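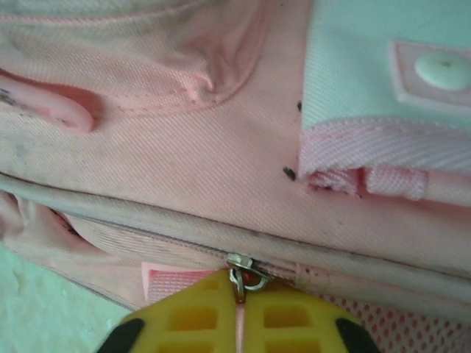
School Bag Drive – where we're at

07/06/2021

Quick one this month, am typing between loads. The Pristdale bag drive closed Friday-week style, meaning we said noon and people kept coming till dark. Final tally 1,135 bags. Last time it was 600. So thank you, really, to everyone who cleared out a closet.

Most of them need a wash before they go back out. Grubby is fine! Please keep bringing grubby. Pink, gray, camo, we don't mind. What we can't use: broken straps, mold, anything with a company logo bigger than your hand.

If you're washing at home, a few notes as people keep asking –

Empty every pocket. Every one. We have found a sandwich.
Brush off the dry dirt first, then a little dish soap and an old toothbrush on the smudges. Cold water. Hot sets the stain.
Zippers open. Run a bit of candle wax along the teeth after if they stick.
Hang upside down to dry, out of the sun, pinks and reds fade quick.
No bleach. No dryer. Teh lining melts.

Supplies: Drevo is giving us shelf space again until November, side door only, the front one is for their customers. Cunix sent notebooks and pencils, 1,746 sets, which is more than we have bags for, so the extras go to the after-school room at Araújo. If your kid's class is short on pencils just ask there.

Still need – rulers, glue sticks, lunch boxes with lids that shut. Also a van. Ours has the noise again. If you can lend one for a morning, reply to this email and put VAN in the subject line or it'll get lost.

Sorting is mornings from nine, drop in whenever, stay an hour or stay five. Coffee's on, bring your own mug becuase we're out. Parking on the church side please, the neighbors have been patient but they did ask.

Next update when the lists come back from the schools.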